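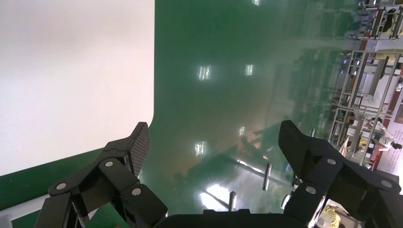

Can the pads be changed on the arm, one visitor wanted to know at the Clekham demonstration in May, or does the whole gripper have to come off first? The pads can be changed on the arm. Power the gripper down, open the fingers by hand to the stop, release the pad and fit the new one. The linkage stays in place and its pivot screws should be left alone during a pad change.

Jovamex two-finger adaptive gripper

The Jovamex is an electric gripper for light handling work: cartons, leads, printed matter and small moulded parts. Each finger is a jointed linkage ending in a textured pad. It is sold for use on fixed arms and on arms carried by mobile bases, and is supplied in black only.

Main data
Opening between pads: 100 mm
Maximum part weight, friction grip: 2 kg
Pad inspection interval: 2000 cycles
Spare pads: packs of 4
Drive: electric, no air supply needed
Finish: black

The part weight applies to dry, clean surfaces and moderate acceleration. Oiled parts, thin film and shrink wrap need a trial before a figure can be given. A part that can be held by a lip or a flap is usually easier than one held on flat faces, and visitors are asked to bring samples of both kinds if they have them.

Seeing it at work

Demonstrations are held at the Clekham hall. They use ordinary goods in ordinary packaging, and the operator runs the arms by hand control before any stored program is shown. Visitors who have only seen grippers in a fenced cell often find the manual part more useful, as the approach to the part is slow enough to follow and can be stopped at any point.

A session normally goes in this order:

Opening and closing with nothing between the pads, at low speed and then at working speed
Single parts from a flat table top
Parts taken from an open carton, including soft and coiled items
Questions, and visitors' own samples

The hall has a hard, glossy floor. Overshoes are issued at the door and must be worn past the reception line. Please keep clear of trailing cables and do not lean on the tables, as this moves the work away from its taught position.
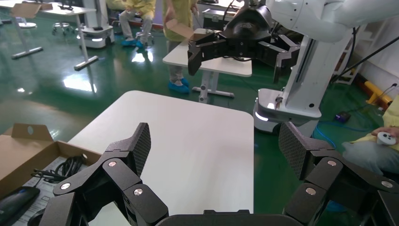 Jovamex with fingers open at the table, Clekham. A second gripper and arm are beyond.

Notes on carton work

An open carton is a harder test than a bare table. The flaps reduce the angles from which the fingers can come in, and the contents are seldom where the drawing says they should be. Coiled leads are best taken across the coil, with the pads low, and lifted straight up before any sideways move. A lead taken by one strand will unwind and may catch on a flap.

Paper is a separate matter. A thin manual lying flat on the bottom of a box cannot be picked up reliably by any two-finger gripper of this size unless an edge is raised. We say this at every demonstration. Where manuals have to be removed first, the Plasport suction foot can be fitted to a second arm and run from the same control cabinet. It does need an air supply.

Finger clearance should be checked with the gripper fully open, as this is when the linkage is at its widest. The outer links stand out beyond the pads and will touch the side of a narrow carton before the pads do – a point often missed when the opening alone is read from the data sheet.

Wrist camera

A small camera can be mounted at the wrist, looking out past the fingers. Both fingers remain in view when open, which makes it easier to line up on a part by hand control. Glossy floors and white table tops can give strong glare under ceiling lighting. Set the exposure with the arm in its working position and check it again if the lights in the hall are changed.

Supplied with the gripper

Gripper with standard textured pads
Cable for arm-side connection
Adaptor plate (state arm model when ordering)
Printed manual

The camera mount, spare pads and Plasport suction foot are ordered separately.

Ordering and visits

Sales and servicing are handled by Zalewska. Requests for a place at Clekham should give the arm in use, the heaviest part to be handled and its smallest outside dimension. Samples may be sent ahead and should be marked with the sender's name. Unclaimed samples are not returned.

Grippers used for demonstrations are not sold as new. They are offered from time to time with fresh pads and a shorter warranty – ask Zalewska for current stock.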